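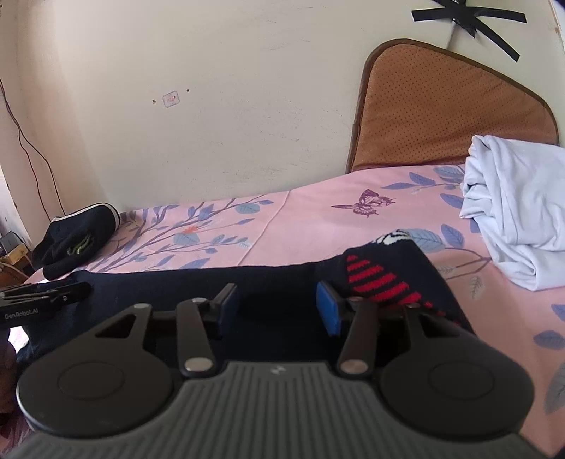
Dropped episodes on dark knitwear, two-gripper garment folding

Posted by kestrel_mount, 7/1/26
Tags: demonstrations, deformables, hand-held grippers

We are collecting folding demonstrations with a pair of hand-held grippers, one per hand, each with its own camera. Garments are laid out on a bed and folded by the operator. The target is 390 usable episodes before we train the first policy. T-shirts and towels go through our pipeline without trouble. Sweaters do not.

Two problems, possibly related:

1. Pose tracking drops out in the middle of the fold when the garment is navy or black. The tracker loses features as the gripper comes down close to the fabric, then recovers with a jump when the operator lifts away. Our filter (Kirkaser, default settings) rejects any episode with a jump over 2 cm, so most of the dark sweaters are thrown out.

2. On thick knits the finger pads often take only the top layer. The operator notices, opens, and grabs again. I don't know whether to keep those episodes or delete them.

Frame rate is fixed. Exposure is on auto. I would like to avoid putting markers on the bedding if possible. Has anyone collected knitwear at this scale?

Wendell Szabo
Accepted

Lock the exposure first. With auto exposure, a dark garment filling the middle of the view pushes the gain up, the wall and sheet go toward white, and you lose the features the tracker was using. Set it so that the sheet is well exposed and accept that the knit will look nearly black during tracking. You can lift the shadows in a copy of the video for training. Keep the tracking input untouched.

Second, the sheet matters more than people expect. A plain sheet gives the tracker nothing. A large botanical print works well in our sessions, provided it is pulled flat at the corners and does not shift when the garment is dragged. If it slides, the tracker treats moving cloth as static background and you get drift that your jump filter will not catch. Tuck it under the mattress on all four sides.

Third, change the start pose. Have the operator begin each episode with both grippers raised and the wall and headboard in view, hold for two seconds, then go down. End the same way. The map is built from those views, and relocalization after a dropout is much faster. In the Haverford set we recovered most of our rejected dark garments this way without re-recording anything else.

On regrasps: keep them, with a limit. A policy trained only on clean grasps has no recovery behavior and will fold the air. We allow up to two regrasps per episode, tag them in the metadata, and discard anything past that. Discard also any episode where the operator's bare hand touches the garment to fix it. The robot has no bare hand.

For the top-layer problem, approach from the edge with one finger under the hem, and let the other gripper hold the far side down. Grabbing from above on a ribbed or patterned knit will usually pinch a ridge.

dirarside_lab

Agree with most of that. I would not lift the shadows at all, since your deployment camera will not do it for you unless you add the same step there. Train on what the robot will get.

Check the sync between left and right before blaming tracking. We had 8 frames of offset on one pair and it looked exactly like a jump when the trajectories were merged. Clap the two grippers shut together at the start and compare the closing times. Takes a minute.

Also vary the garments. We recorded 16 sweaters and still had the policy fail on anything with a patch of contrasting stripes, which it read as an edge and tried to grab.

pm_oduya

We used Ernetti clips on the sheet corners. Works fine. Also just use lighter sweaters?

kestrel_mount

Exposure was the main cause. Locked it and reran a batch of navy ones from the raised start pose, and the rejections are down to a level I can live with. Sync was off by one frame, now fixed. Lighter sweaters are not an option, the clothes are what they are. Still deciding on the regrasp limit.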